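PRESS RELEASE – for immediate use
10/23/23

**Plosalel to publish "The Medrano Drift", first in a new science fiction series, this February**

Small press Plosalel has picked up *The Medrano Drift*, book one of a planned sequence set aboard a mining ship that has forgotten who owns it. Paperback and ebook out in February. Audio to follow, no date yet.

The set-up: the Medrano has been hauling ice between two dead moons for longer than any of the crew have been alive. Orders still arrive every morning. So does the pay, in a currency no port will take. Then a younger ship, the Skima, turns up with the same orders, the same registration number and a crew who say the Medrano was scrapped before they were born.

Slow start, be warned. The first few chapters are mostly kitchens, rotas and an argument over a water filter. After that it moves fast and doesn't stop for breath untill the last page. Readers who like their space opera with working parts, unpaid bills and very few heroes should be happy. Readers who want an empire and a chosen one, probably less so.

The book began as a serial on Skemodeo, the online fiction magazine, where it ran in 14 parts and picked up more than 3000 regular readers. The text has been reworked from top to bottom for print. New ending. Two characters have been folded into one, and the court chapter – the one that split the comments section down the middle – has gone completely. The serial version stays up on Skemodeo, free, for anyone who wants to compare.
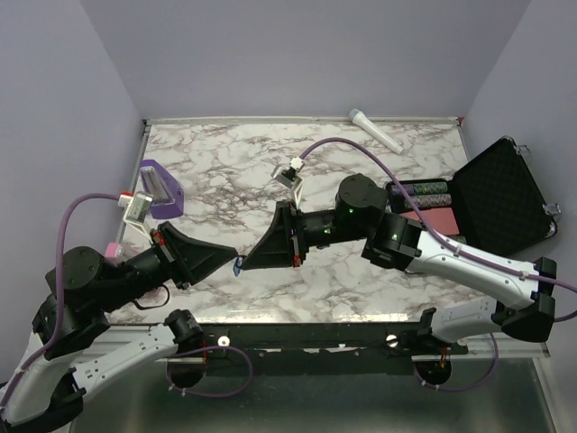 *Two robot arms over a marble-patterned tabletop.*

Plosalel will also issue a signed hardback, limited to 1000 copies. Cloth boards, a fold-out deck plan of the Medrano, and a short story not in the paperback, told from the Skima's side of things. The story takes place before chapter one but is best read after, as it gives away who sent the orders. Pre-orders through the Plosalel website only. One copy per customer for the first week, then whatever's left.

From the editorial team at Plosalel: "We read the serial like everyone else, an episode at a time and cross when it stopped. We asked for the whole thing the same week it finished. It's a book about work, and about what you owe to a place that has stopped noticing you. Also there is a very good lift chase."

Book two is drafted and has a working title, which we're keeping back as it spoils book one. Length of the series not fixed. Three books at least.

**For reviewers**

Proofs – ebook now, print from next month. Print proofs are short in number so please ask early and say where the review will run. The first 10 requests from book clubs get a set of reading notes as well. Please don't quote from the proof without checking against the finished text, the last two chapters are still being corected.

Cover artwork, the opening chapter and an author Q&A are in the press area of the Plosalel site. Extract rights available, ask the press desk.

ENDS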